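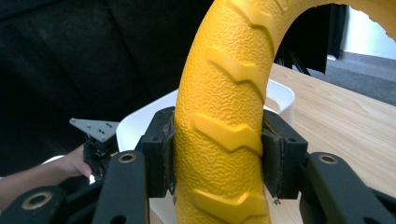
Zwischenbericht Spielmaterial-Verleih Wultberg
An: Brunello Monti, Förderfonds Arano
Von: Thắng Ông
Stand: Dezember

Hallo Brunello,

du hattest um einen Zwischenstand gebeten, gern auch formlos, und das nehme ich jetzt mal wörtlich. Die offizielle Tabelle mit den Ausgaben hängt an, den Rest erzähle ich dir lieber so, wie er gelaufen ist (und er ist ziemlich gut gelaufen, finde ich!).

Zur Erinnerung, was wir beantragt hatten: Das Spielmaterial, das wir an Kitas und Tagespflege ausleihen, sollte endlich komplett durchgesehen, sortiert und so verpackt werden, dass man es abholen kann, ohne vorher eine halbe Stunde zu wühlen. Bisher lag alles in Kartons aus dem Umzug, beschriftet mit "Diverses" oder "Diverses 2". Einmal habe ich einer Kita statt der Bausteine einen Karton Faschingshüte mitgegeben. Die haben sich immerhin bedankt.

Was geschafft ist

Durchgesehen sind jetzt 134 Teile, also alles aus Schaumstoff und Gummi und der größte Teil vom Weichspielzeug. Jedes Teil hat eine Zeile in der Liste, mit Farbe, Zustand und der Kiste, in die es gehört. Ich habe am Anfang gedacht, das ist eine Sache von ein paar Vormittagen. War es nicht! Man nimmt so ein Teil in die Hand, dreht es, drückt daran herum, schaut nach Rissen, und schon überlegt man, was Kinder wohl alles damit anstellen.

Die größte Gruppe sind die Rollsachen: Reifen, Ringe, Bälle, Walzen. Die waren vorher über alle Kartons verteilt und kommen jetzt zusammen, weil sie auch fast immer zusammen ausgeliehen werden. Bei den Reifen habe ich vor allem auf die Oberfläche geachtet. Der gelbe ist da mein Liebling, der hat eine feine Narbung wie eine Orangenschale und quer darüber erhabene, pfeilförmige Stollen wie bei einem Traktor, und die Stollen sind glatter als alles drumherum. Mit geschlossenen Augen findet man die sofort. Für die Tastspiele, die wir im Antrag beschrieben haben, ist das genau richtig, deshalb steht er in der Liste jetzt unter "Rollen" und zusätzlich unter "Fühlen". Solche Doppeleinträge hatte ich erst nicht vorgesehen, sie sind aber praktisch und bleiben drin.

Nicht alles durfte bleiben. Fünf Teile habe ich aussortiert, meist bröselige Kanten, bei denen kleine Stücke abgehen könnten. Da bin ich streng, gerade bei den Sachen für die ganz Kleinen. Ein Ball ist dabei, an dem ich sehr gehangen habe.

Der Drucktest bei den weichen Teilen war übrigens deine Idee, und er hat sich bewährt: links und rechts anfassen, zusammendrücken, schauen, ob das Material nachgibt und ob irgendwo ein Riss aufgeht. Das mache ich jetzt bei jedem Reifen an mehreren Stellen.

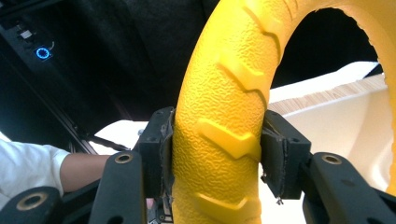

Kisten und Etiketten

Bei den Kisten habe ich mich nach einigem Hin und Her für weiße Kunststoffkisten entschieden, glatt, mit abgerundeten Kanten und Grifflöchern in der Wand. Die von Lombardi, die ursprünglich im Kostenplan standen, waren schöner, aber der Deckel klemmte schon beim Probestück. Bei den neuen sparen wir uns den Deckel ganz, man sieht von oben, was drin ist, und durch die Grifflöcher bekommt man sie auch mit kleineren Händen gut hoch. Sauber machen lassen sie sich mit einem feuchten Lappen.

Die Etiketten mache ich mit dem Gunlow-Drucker, den ihr uns noch aus dem ersten Förderabschnitt bezahlt habt. Der läuft prima, frisst aber Band. Ich habe zwei Rollen nachbestellt und die stehen unter Verbrauchsmaterial. Auf jedem Etikett steht der Name der Gruppe und darunter eine kleine Zeichnung, also ein Ring für die Reifen, eine Walze für die Zylinder und so weiter. Die Zeichnungen sind von mir, bitte nicht zu genau hinschauen.

Was ich anders machen würde: die Etiketten erst drucken, wenn die Kiste wirklich voll ist. Ich war am Anfang zu schnell und hatte dann eine Kiste "Ringe klein", für die es gar nicht genug kleine Ringe gab. Das Etikett klebt noch auf meinem Schreibtisch.

Einräumen

Das Einräumen läuft am großen hellen Holztisch, der mit den runden Ecken. Den habe ich auf den grauen Teppich gestellt, das ist leiser, wenn mal etwas runterfällt, und beim Sortieren fällt dauernd etwas runter. Kiste in die Mitte, leer, und dann kommt ein Teil nach dem anderen rein. Früher haben wir alles auf dem Boden ausgebreitet, davon hat man nach zwei Stunden einen Rücken wie eine alte Tür.

Die Reihenfolge ist inzwischen auch klar: sperrige Sachen nach unten, leichte obendrauf. Bei den Schaumstoffwalzen muss man ein bisschen probieren. Die gelbe zum Beispiel lege ich inzwischen schräg in die Kiste, gerade hinein nimmt sie zu viel Platz weg, und oben gucken dann die abgerundeten Enden raus - was nicht schlimm ist, aber beim Stapeln stört.

Ich habe lange überlegt, ob wir nach Farben oder nach Formen packen. Nach Farben sieht es im Regal natürlich toll aus! Aber die Kitas fragen nach "etwas zum Rollen" oder "etwas zum Stapeln" und nie nach "etwas Gelbem". Also Formen.
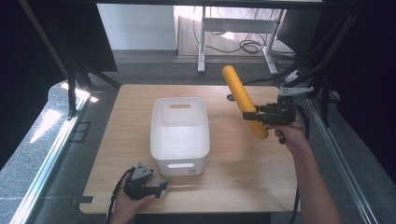 Was noch offen ist

Die Stoffsachen fehlen komplett, also Tücher, Säckchen und die Handpuppen. Die müssen vorher gewaschen werden und ich möchte das nicht nebenbei machen. Dafür plane ich den nächsten Abschnitt ein.

Auch die Ausleihliste ist noch nicht da, wo ich sie haben will. Im Moment ist es eine Tabelle, die ich verstehe und sonst kaum jemand. Die Kita in der unteren Straße hat sie probeweise bekommen und mir freundlich zurückgeschrieben, ob man das auch in lesbar haben kann. Kann man, ich sitze dran. Wahrscheinlich wird es ein Blatt pro Kiste mit einem Foto und der Stückzahl, so dass beim Zurückbringen einfach abgehakt wird.

Und dann die Regale. Eines wackelt, seit wir es verschoben haben, und bevor da volle Kisten drauf kommen, muss es an die Wand geschraubt werden. Die Winkel liegen schon bereit.

Zum Geld

Bei den Kisten sind wir unter dem Ansatz geblieben, beim Etikettenband knapp drüber. Ich würde die Differenz gern in Waschsäcke für die Stoffsachen stecken, brauche dafür aber dein Okay, weil sie nicht im Kostenplan stehen. Eine kurze Mail reicht mir völlig.

Falls du mal in Wultberg bist, komm vorbei, am besten vormittags vor elf, danach ist Ausgabe und es wird voll.

Viele Grüße
Thắng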